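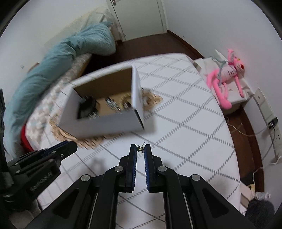
Why I Stopped Paying for Box and Papers

When I began to buy used watches, every older collector gave me the same advice: take only a full set. I followed it for 12 years. Now I think it cost me money and some good watches.

Last November a dealer in Estdale had two Wunum hand-wound pieces of the same reference. One came with box, booklet and stamped card. The other came alone, and it was 205 dollars cheaper. The naked one had sharper lugs and a dial that was never refinished. I bought it. The full set was sold within the hour, to a man who did not ask to see the movement.

A card tells you where a watch was sold. It says nothing about how it was polished, or who opened the case after. Cards are also traded separately. I have seen an empty Morgan box offered online for more than a good service costs.

Karine Carrier, who repairs watches in the same town, does not agree with me. She says that papers help when you sell again, and for expensive pieces I accept this. But most of us buy to wear.
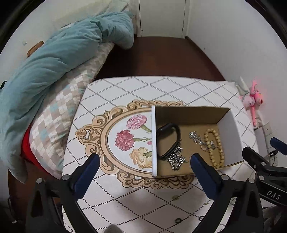

Should a beginner ignore papers completely?

For a modest watch, I would put the money into a service first and take the papers only if they come at no extra price.

My Ruro has no box. It keeps good time, and I wear it most days.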